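# Let Them Shelve Books

Every fall I hear the same question from parents at our open evening: when do the kids get to build something that fights? I love those parents. I love the fighting robots too, I'll admit it, sparks and all. But I've coached the student robotics club at Wudumo for long enough to have a strong opinion, and my opinion is that the best project we have ever run is the one where an arm puts books away.

Yes, books! Chantelle Lekota came up with it when she was a second-year student and fed up with the state of our reading corner. She wanted an arm that could take a book off the table and stand it up in a file organizer, and do the reverse when somebody needed it back. I gave her two weeks before she got bored. The project is still going, it has swallowed most of the club, and people who joined to build battle bots now argue over lunch about the thickness of paperbacks.

Think about what a book does when you try to pick it up. It lies flat and gives you nothing to get hold of. It opens when you don't want it to. A thin one leans over the moment you let go, and then the slot you were aiming for is half the width it was. A hardcover and a booklet are both "a book" to you and me, but to a gripper they might as well be a brick and a napkin.

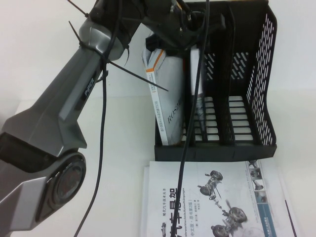
And the students find all this out with their own hands on the problem, so they remember it. I can lecture on compliance and tolerances until the lights go off. Or I can watch a freshman lower the wrist a hair too far into a compartment, hear the scrape, and see her face change as she works out why the approach angle matters. She'll be explaining it to somebody else by the end of the session.

We keep a log of every attempt, a habit I stole from my first job. The log for last term runs to 615 tries. In the first 30 the arm managed a clean placement exactly once, and you would have thought we'd landed on the moon. Hà, our rival club across town (good people, terrible team shirts), saw the log and asked why on earth we'd write down that many failures. Because that's the good part! Fifty or so pages of "slipped," "slipped," "wrong slot," "cable snagged," and then somebody's handwriting gets very large and there are exclamation marks.

The usual complaint is that shelving doesn't make much of a show. Fair enough. At the Drollano meet in October we'll have 14 minutes on a stage between two machines that throw things, and I can't promise the crowd will roar when a booklet stays upright. I think they might, though. Last time we let visitors try the controls, a grandfather stayed through three other demos because he was sure he could get the thin one in.

So if you run a club, or you're about to start one, please try something small and annoying from your own building. Husimetti's club sorts cutlery, and they're having a wonderful time. Pick the chore you're all sick of, put the arm next to it, and leave the students alone with it for a while. Ours meet after the last class, and bring snacks if you come by.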